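Enseñanza de robots por demostración

La enseñanza por demostración es un conjunto de métodos con los que una persona muestra a un robot cómo se hace una tarea, en lugar de escribir paso a paso las instrucciones. Abarca el guiado manual, en el que el instructor mueve los brazos del robot con sus propias manos, y la teleoperación, en la que los dirige a distancia mediante guantes, mandos o brazos maestros.

Guiado manual

El guiado manual se usa sobre todo con brazos ligeros. El instructor lleva la pinza de un punto a otro y el sistema registra los ángulos de cada articulación. El método es preciso en recorridos cortos, aunque resulta incómodo con dos brazos a la vez y deja poco margen para controlar los dedos.

Teleoperación

En la teleoperación el instructor trabaja separado del robot y suele ver lo mismo que ve la máquina. Se emplea con manos de varios dedos y en tareas domésticas: recoger envoltorios, sujetar un cubo por el borde o despejar una mesa. Cada intento se guarda como un episodio, con las imágenes y las posiciones de las articulaciones en la misma línea de tiempo.

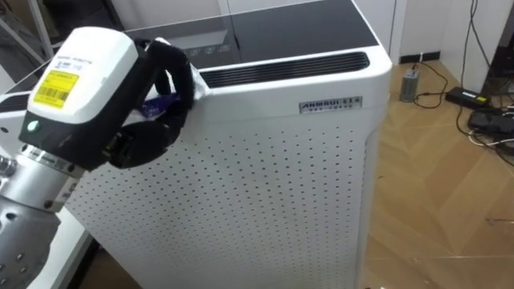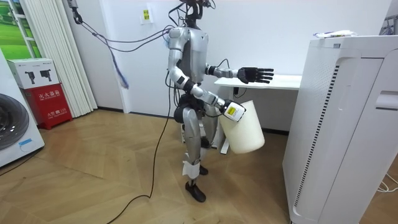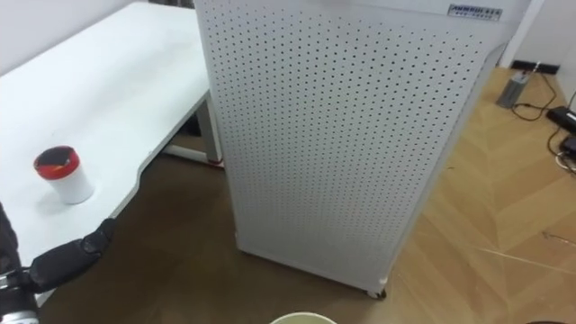 La calidad de los episodios depende mucho del instructor. Ubaldo D'Amico, autor del manual interno del proyecto Clasance, distingue entre episodios limpios y episodios con corrección - aquellos en los que la mano falla el agarre y lo repite. Los segundos se conservan, ya que enseñan al robot a recuperarse de un error. Sí se descartan las pausas largas y los movimientos sin relación con la tarea.

El retardo entre la orden y el movimiento es otra dificultad conocida. También lo es la falta de tacto: sin una señal de fuerza, el instructor tiende a cerrar los dedos más de lo necesario y deforma los objetos blandos.

Conjuntos de episodios

El conjunto Flamen, preparado por la firma Resteck, reúne 3000 episodios de 14 tareas, grabados por dos instructores. Murray Sheehan revisó las etiquetas en julio y separó las tareas de una mano de las de dos. La versión vigente lleva fecha del 2 de abril de 2022 y no incluye guiado manual.

Véase también: aprendizaje por imitación, telerrobótica, mano robótica.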